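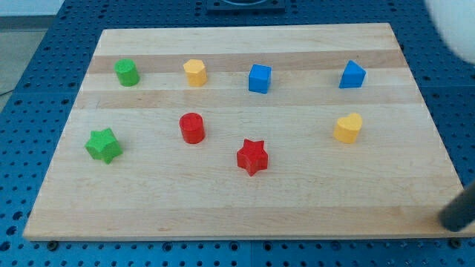 Ticket 304 — board rocks and moves about on the pegboard bench. Opened by Marjan Mahmoudi, July 19, 2016. The board is the Wudeck one, used in the play corner for the shape blocks. Two complaints: it rocks when a child leans on a front corner, and it slides on the blue pegboard top when blocks are pushed across it. It's made of long glued strips running left to right, mostly pale with two darker bands towards the back, and I wondered whether one of the glue lines had let go and put a twist in it. The tall pieces suffer most. The green cylinder and the yellow hexagon stand on end, so they are the first to go over.

Product: Wudeck board, long grain, oiled
Bench: Rivel pegboard top, blue
Priority: low

Reply from Marius Pop
Thanks. Before anyone sands anything, please check the following.
Take the blocks off and put the board on a surface you know is flat. The kitchen worktop will do. Press each corner in turn and note which ones move.
Turn it over and repeat.
Lay a steel rule across the strips, front to back, in a few places and look for light underneath.
Run a fingernail along each joint. An open joint will catch.
Also let me know how it is washed and where it is kept overnight.

Reply from Marjan Mahmoudi
Done on the kitchen worktop. Front left and back right corners move, the other two don't. Turned over, it rocks on the opposite pair. With the rule across I can see a thin line of light near the middle. No joint catches a nail, including either side of the dark bands. There are a few faint marks on the top but I can't feel them.
It gets wiped with a damp cloth after each group and then goes back flat on the bench. Līga says that in December it was stored on its edge behind the radiator for the whole of the break.

Reply from Marius Pop
The radiator will be the cause of the twist, and wiping only the top won't have helped. If the joints are sound it is worth trying to bring it back. Wipe both faces with a damp cloth, same amount each side, then stand it on two battens in a cool room with air all round. Leave it a week. Don't put weights on it.

Note added by Līga Žukauskas
Board moved to the store room on battens. Blocks are in the Shojaei tub on the second shelf in the meantime. The green star was missing when I packed them but Lewis found it under the bench.

Reply from Marjan Mahmoudi
Week is up. Much better on the worktop, only a very slight movement at the front left. Back on the pegboard it doesn't rock that I can tell, but it still slides.

Reply from Marius Pop
Good. Oil both faces and all the edges, let it soak in, wipe off, then a second coat the next day. I would leave the sliding until the oil has cured or nothing will stick to it.
For the sliding, use Sillumico pads, part 117, the thin clear ones. One at each corner, set in far enough to sit on solid pegboard. If a pad lands over a hole it will rock again, so try the position dry first.

Note added by Lewis Buchanan
Oiled twice. Pads fitted. The back left one was over a hole, moved it in a bit and that cured it. Pushed the board from all four sides and it stays put.

Reply from Marjan Mahmoudi
Used by two groups since. Cylinder and hexagon both stay up when someone leans on the front. Please add a line to the cleaning sheet — wipe both sides, dry on its battens, keep away from the radiator.

Cleaning sheet updated, L.Ž.
Status: closed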